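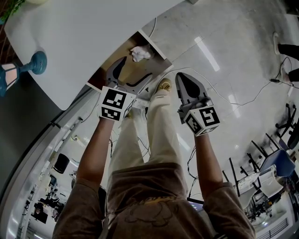 Grovov Renews Family Drama "Tusteo" for a Second Season

Production to begin in February; first season remains available in full on Trukard

Grovov announced today that its original drama series "Tusteo" will return for a second season. The new episodes will be produced by Pešek, the company behind the first season, and will be shown first on the streaming service Trukard.

"Tusteo" follows two sisters who inherit a failing ferry line from an uncle neither of them knew well. In the season finale, the younger sister signed away her half of the business under a false name, and the older sister found the will that should have made the sale impossible. The second season picks up on the morning after that discovery.

Filming will start in February and will return to the harbor sets used in the first season. Pešek has also leased a second stage of 3000 square feet, which will house the new family home and the interior of the night ferry. The principal cast is expected to return. New cast members will be announced closer to the start of production.

"The first season ended with a question that viewers have been asking us ever since," Grovov said in a statement. "The writers have an answer, and it will not take them a full season to give it. We are pleased to continue this work with Pešek."

The second season will open with a double episode at 9 p.m. Later episodes will follow weekly at the same hour and will be added to Trukard the next morning.

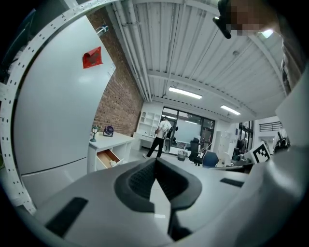 The renewal also brings a change in how the story is told. Season one moved between the present day and the uncle's early years on the water. The new season will stay in the present for most of its run, with a single episode set entirely in the past. That episode will explain how the ferry line came to carry two names in the county register -- a detail that appeared briefly in the pilot and was not mentioned again.

Grovov will hold an open call for background performers before filming begins. The company received 2781 applications for the first season and selected 1632. Applicants must be at least 20 years of age and available for night shoots. Those who appeared in the first season may apply again, but must submit a new form.

Viewers who missed the first season can watch every episode on Trukard, with captions in English and Spanish. A short recap will be added to the service before the premiere.

Press materials, including episode summaries and approved stills, are available to accredited media on request from the Grovov press office. Requests for set visits should be sent to Pešek in writing -- no visits will be scheduled during the first two weeks of filming.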